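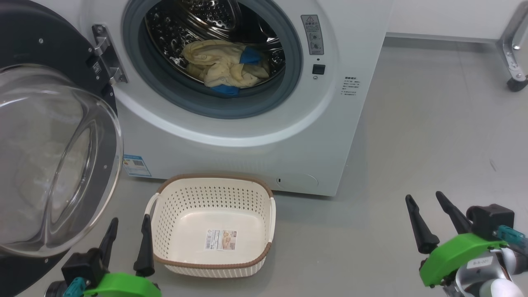
The man who wants you to do less laundry, and why I'm not fully sold

March 10, 2019

Matúš Matoušek has been fixing washing machines for most of his adult life, and he thinks you are using yours wrong. So does everyone who fixes washing machines. I went to his shop, Wojcik, expecting to be told to use less soap, and I was told that before I had my coat off.

"Half of what you pour in there does nothing," he said. "It sits in the rubber and it stinks."

The rubber is the gray gasket that runs around the mouth of a front loader, and Matoušek can talk about it for a long time. He wants it wiped after the last load of the day. He wants the door left wide open afterward, all the way back on its hinge. A door left open a crack, he says, is for people who like to feel they've done something.

I asked how he knew. He said he could smell it. I asked if he had anything firmer than that, and he pulled out a notebook in which he has logged repair visits going back years, 1,674 of them. By his count, 982 involved what he calls "dirt problems," a category that takes in clogged filters, slimy gaskets, blocked soap drawers and one sock.

It's a nice number. It's also his own number, in his own category, drawn from people whose machines were already giving them trouble. When I put this to him he shrugged.

"People with no problem don't call me. What do you want, I should knock on doors?"

His other big subject is load size. A small bundle at the bottom of the drum, a couple of blue things and something cream colored, makes him wince. He'd have you wait until the drum is loosely filled, with room for a hand on top.

"A tiny load can't balance. One heavy towel, it all goes to one side, and the machine stops and tries again. Then they tell me the cycle takes too long."

That part I believe, having listened to my own machine try to spin a single bath mat. The next part I believed less. Matoušek says blue and cream can share a cold wash as long as the blue has been through the laundry a few times already. How many is a few? "Seven," he said, then admitted he'd picked it because it was higher than most people's patience.

For another opinion I called Verna Holloway, who ran the laundry room at the Prelent guesthouse until last November. She agreed about the soap and the open door. She did not agree about the blue.

"I've seen a shirt go gray after years of good behavior," she said. "Matúš doesn't have to hand it back to the guest."

She had more to say about baskets. Holloway likes plastic ones with plenty of small holes in the sides and a handle on each end, and she puts hers on the floor right up against the machine before she unloads. Wet things drop straight in. She has no use for cloth hampers at all. "They hold the damp. Then you've got two things to wash."

Matoušek, told of this, said a basket was a basket.

He charges $50 to come out and look at a machine, and he concedes that much of the time he cleans the filter, the one behind the small cover low on the front, and goes home. I asked why he would give away advice that costs him work.

"They don't listen," he said. "I tell them, they nod, and next year I'm back for the same filter."

I wiped my gasket that night. The cloth came away dark enough that I did it again. I haven't changed my mind about washing blue with cream.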